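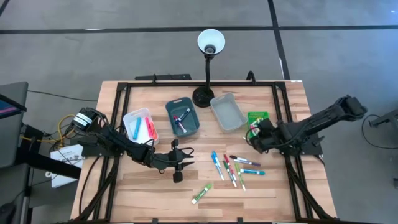

The arm over the bench, gripper open.

Sateo's October Promise Deserves a Second Look

Sateo has put out its plan for a new junior road racing cup, and most of the coverage I've read so far has been the press release with the paragraphs moved around. I have been through the rulebook draft twice, and I'd like to slow down before we all start clapping.

The pitch goes like this. One bike for everybody, the Arkus 300, sealed engine, one tire, one brake pad, one fuel. Riders pay an entry fee, show up with leathers and a helmet, and race. The opening round is set for October at Costedport, with 2 races on the Sunday and a full qualifying session the day before. Parents are told they can run the thing out of the back of a van. We have heard that before in this sport. I can think of several junior classes that were going to be run out of the back of a van, and by the second season the paddock looked like a truck show.

Start with the engine seals. The draft says any engine may be inspected "at the discretion of the technical delegate." It doesn't say how often, or who pays for the gasket set and the labor when an engine is opened and found to be legal. At a national round that's an annoyance. For a family with one bike and one weekend off work, it can be the end of the month's racing budget. A good rule would set the cost on the series when the engine passes and on the rider when it doesn't. I asked Sateo whether that was the intention and was told the matter was "under review."

Then there is the suspension. The fork internals are fixed, fine. The rear shock is free "within the homologated range," and if you turn to the back of the document you find that the homologated range has two units in it. One is the stock shock. The other is made by Nedelcu, and it is adjustable for compression, rebound and preload. Anybody who has watched a field of small bikes go through the bumps at the end of the Costedport back straight knows which of those two you want. So the spec bike has an option, and the option will be on the first three rows of the grid. Call it a spec class if you like. I would call it a class where the price of entry is the bike plus the shock, and print that number on the front page.

The minimum weight bothers me too. Bike and rider together have to make 275 kilograms... no, that was the figure in the first draft, and it was plainly a typing mistake, given that you could carry a passenger and still come up short. It has been taken out and nothing has gone in to replace it. I bring it up less to poke fun than to point out that the document went public with that number in it, which makes me wonder who read it beforehand. A combined minimum matters a great deal with kids. A rider who grows over the winter can lose a couple of tenths a lap down the straights through no fault of his or her own, and without a number on the page the light kids win. Ballast is cheap. Write the rule.

Dénes Hajdu is the name attached to the rider coaching side, and that part of the plan looks better. He raced small bikes for years, he has worked with young riders since he stopped, and when I got him on the phone he was frank about what he doesn't know yet. "I want them doing slow work on Friday, figure eights and braking drills, before anybody looks at a lap time," he said. "If the schedule gets squeezed I expect that's the part people will want to cut, and I've told them I don't want it cut." I hope he has that in writing. Friday track time is expensive, and coaching sessions don't sell tickets.

He also thinks the grid should be split by experience and not by age, which I agree with. A 12-year-old who has been racing minis since kindergarten has no business in the same session as a first-year 15-year-old still learning where to look. The draft splits by age. Hajdu says he is pushing for a change and sounded hopeful. I'm less so, as age brackets are easy to print on a form and experience is something you have to argue over with parents.

On the money, the entry fee is 400 a round, and the release calls this "all inclusive." Read down and it includes the entry, the transponder and the coaching. It leaves out tires, fuel and crash parts, and for a first-year rider crash parts are the whole story. Levers, pegs, bars, a radiator now and then. I'd like to see a published parts price list that stays frozen through the season, and a parts truck at every round. Sateo says there will be a truck. It didn't say whose prices would be on it.

What would change my mind? A finished rulebook, with the weight figure in it and the shock question settled one way or the other, out well before entries close. As of August 1, 2021, entries are open and the rulebook is still marked draft on every page. That is backwards, and I'd tell any parent who asked me to hold the deposit until it's fixed. The form says deposits are nonrefundable.

None of this means the bike is bad. The Arkus is a decent little machine, a bit soft on the brakes and happy to be thrown around, and kids who come off minis tend to get along with it. We do need a step between minis and the bigger classes, and the step we have now is too steep and too costly. I would like this one to be good. I have simply watched enough launches to want the dull pages first and the parade after.

Readers who have put a deposit down already, or who decided against it, are welcome to write in. If Sateo sends a revised draft before the next newsletter, I'll go through it and report what changed – and what didn't.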